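How Do You Test a Robot's Grip?

Verano Learning Pages: Machines and How They Work
Updated February 2022

Pick up a sock. Your fingers found the edge, closed on it, and lifted. You probably did not think about any of those steps. A robot has to be told about each of them, and the part that does the holding is called a gripper.

There are many kinds of gripper. Some have two fingers. Some have three or more. Some have no fingers and use suction, like a vacuum cleaner hose that sticks to your hand. An engineer who is building a robot has to choose one, and the way to choose is to test.

Hard things and soft things

A wooden block keeps its shape. If a robot knows where the block is, it also knows where the sides are. Cloth is different. It bends, folds, stretches and slides. Each time you put a towel down, it lands in a slightly new shape. Engineers call cloth a deformable object. "Deformable" means that its shape can change.

To lift a towel by one corner, a gripper with two fingers has to do these jobs in order:

Move to a spot over the corner.
Open the fingers.
Go down until the tips are low enough to catch the cloth.
Close the fingers.
Go up slowly.

If the fingers stop too high, they close on air. If they go too low, they press into the table, which can bend a finger or stop the motor. 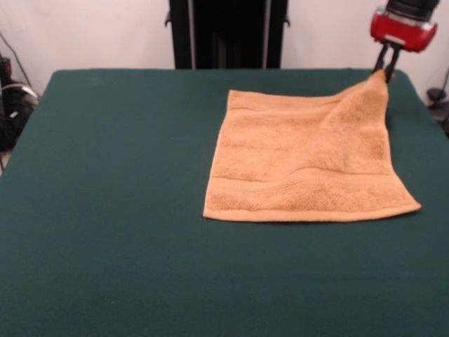 Thin fingertips are good at getting hold of an edge. Wide fingertips touch more of the cloth, so the pull is spread out, but they are clumsy at a corner. Rubber pads add friction. Friction is the rubbing force that keeps two surfaces from sliding past each other. A thick towel has loops that give the fingers something to hold. A silk scarf has none, and it slips more easily.

What makes a test fair?

Suppose we want to compare two sets of fingers. We will call them Herel and Jundby. Both sets must get the same towel, the same table and the same arm speed. If the Herel fingers got a thick towel and the Jundby fingers got a thin one, we could not tell whether the fingers or the towel made the difference.

One try is not enough either. A gripper may catch the corner by luck. In a long test, each set of fingers gets 1000 tries, and a computer writes down the result of each one. A try counts as a success only if the corner is still in the fingers at the end of the lift. Dropping it halfway is a miss.

A soft table cover helps with this kind of work. It gives a little when the fingertips touch it — a bare metal table does not.

Try it yourself

You need a small towel, a table and 4 tools: kitchen tongs, a clothespin, a pair of chopsticks and your own finger and thumb. Lay the towel flat. Lift one corner with each tool, ten tries per tool, and write down hits and misses. Then fold the towel in half and do it all again.

Words to know

Gripper: the part of a robot that holds things.
Deformable: able to change shape.
Friction: the force that resists sliding.

Next page: How Robot Arms Bend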